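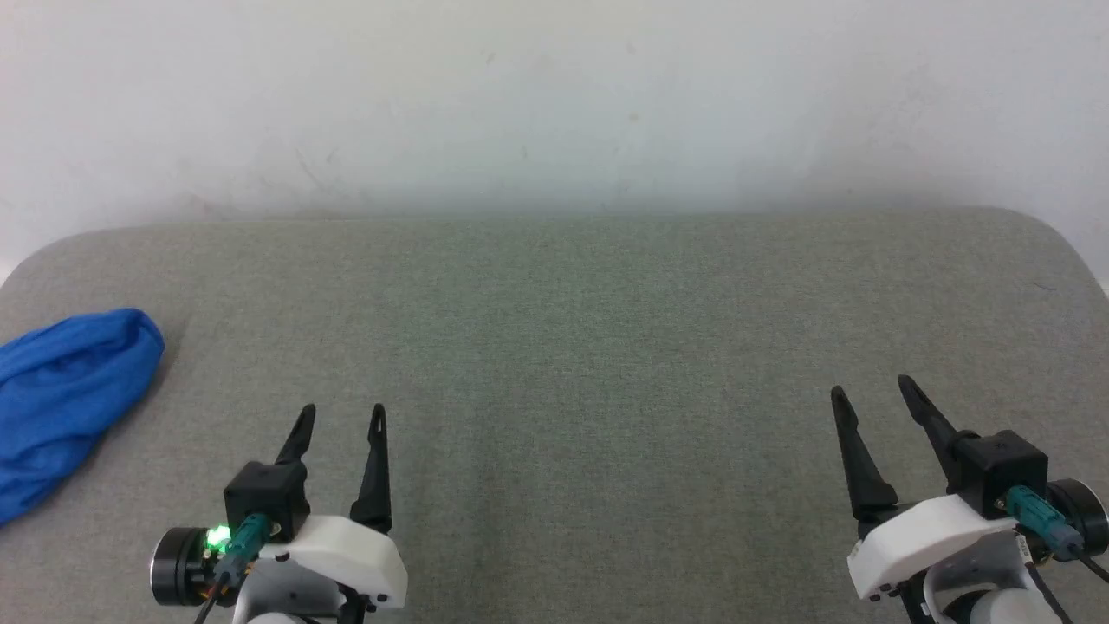

Forrar a mesa com tecido: três semanas depois, continuo a duvidar

Prometi no mês passado que ia escrever sobre a mesa forrada e fui adiando, em parte por preguiça e em parte porque queria ter uma opinião melhor do que a que tenho. Não tenho. Fica a que há.

A ideia veio do Cosmin Rusu, que forrou a dele no ano passado e desde então fala do assunto como quem mudou de religião. Segundo ele, uma mesa almofadada é mais silenciosa, não risca nada e a roupa dobra-se melhor porque não escorrega. Eu dobro roupa há décadas em cima de tampos lisos e nunca perdi uma camisola por deslizamento, mas pronto, deixei-me convencer.

Comprei o tecido na Betlow, um cinzento com trama fina que na loja parecia cinzento e em casa puxa para o verde conforme a luz. A etiqueta falava em 2.000 ciclos de fricção, número que me foi apresentado com grande solenidade e que continuo sem saber se é muito ou pouco. Perguntei. O empregado também não sabia. O metro custou 37 euros, e a espuma veio à parte, da Tasemer, numa placa enrolada que levou dois dias a perder a forma de rolo.

Os cantos

Toda a gente avisa que os cantos são a parte difícil e toda a gente tem razão. Os meus ficaram redondos e um bocado inchados, como os de um colchão velho. Nos vídeos da Horobets aquilo sai esticado e limpo em quatro gestos, com uma música de fundo muito calma. Eu precisei de 76 agrafos e de tirar uma boa parte deles para recomeçar. O Cosmin diz que os cantos macios são uma vantagem para as ancas de quem passa. É uma maneira de ver a coisa.

O que mudou no dia a dia

O silêncio é verdade, concedo. Pousa-se uma caneca e não se ouve. Também é verdade que se pousa uma caneca e ela fica ligeiramente torta, e por isso deixei de pousar canecas ali.

Para a roupa, a coisa é menos clara. O tecido agarra, de facto, e as mangas ficam onde as pomos. Só que agarra tudo, incluindo cotão, e o cotão num pano cinzento liso vê-se muito bem. Já um pano azul-vivo amarrotado a um canto da mesa, que antes passava por desarrumação normal, agora parece um acontecimento. A mesa vazia ficou bonita, o que me obriga a mantê-la vazia, e não foi para isso que comprei uma mesa.

O Tarek Abdel Rahman, que leu um rascunho disto, acha que estou a ser injusto e que o problema é a parede. Tem alguma razão. Com a mesa encostada e coberta de tecido novo, os riscos e as pintinhas escuras no branco passaram a notar-se, e do lado esquerdo a luz não ajuda. Ele recomenda a tinta lavável da Skoltska. Eu conheço este mecanismo: forra-se uma mesa, pinta-se uma parede, e daí a pouco está-se a trocar o chão.

Contas

Entre tecido, espuma, agrafos e um agrafador que emperrou a meio, gastei 200 euros. Por esse dinheiro comprava-se uma tábua de passar decente e ainda sobrava — e a tábua fecha-se e guarda-se atrás da porta.

Vou deixar estar até ao fim do verão. Se até lá o tecido não tiver manchas nem borbotos, escrevo outra vez e peço desculpa ao Cosmin. Quem tiver mesa forrada há mais de um ano, diga-me por favor como é que a limpa, que as instruções só dizem "pano húmido" e eu não acredito.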